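Notebook, flower arranging task, August
Bench 2, entry by Esi, read over by Tâm

Picking up from the last entry. Question for this round: does the policy do better when we train on the fixed view alone, the head view alone, or both with dropout on one of them? Sabine thinks dropout is doing nothing. I want a number before we argue again.

Setup unchanged except the hand gains, which Yến lowered after the stem slips. Checkpoint is Pruvik, trained on 114 demos. 18 held back for checking. 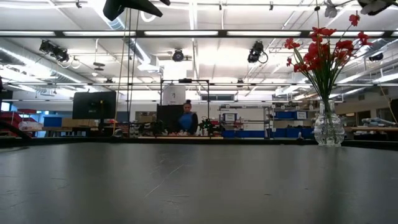 The fixed view is the weak one for depth. Policy error on the approach runs along the line of sight, and it gets worse near the glass. I put part of that on the background. The red flowers fan up in front of the ceiling lights, the stems are thin, and the cut facets of the vase throw bright reflections. Segmentation on this view drops stems and keeps the blossoms. Odette suggested masking everything past the far edge of the tabletop. Tried it on the held-back set and the approach error came down, but a mask that low also takes out the upper blossoms, so it can't stay as is. Will try a soft mask next.

Ran 10 trials with both views, then 10 with the head view only. Success means stem in the vase and hand clear. Both views: 6. Head only: 4. Too few to say much. Most failures were at the grasp, and the insert was fine once the stem was held properly.
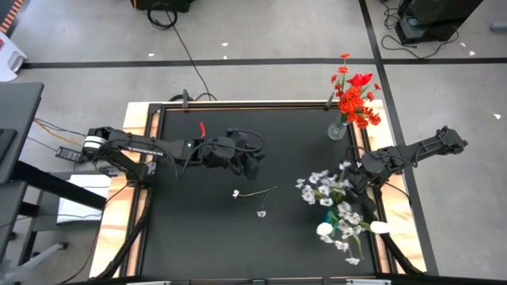 Grasp selection is where the time should go now. The planner scores the bunch as one object and picks a point near its middle, so the fingers close on several stems at once. With the right hand down behind the white flowers like this, the head view loses part of the hand and the contact estimate goes with it. A single stem, like the one lying below the left hand, gives a clean score every time we test it. Tâm wants to separate stems with the left hand first and pass them over. I would rather fix the scoring before adding a handover.

To do:
Rerun the head-only set with the old gains, to rule those out.
Soft mask on the fixed view.
Per-stem scoring, Yến has a branch started.
Ask Sabine for the dropout logs from Gultura.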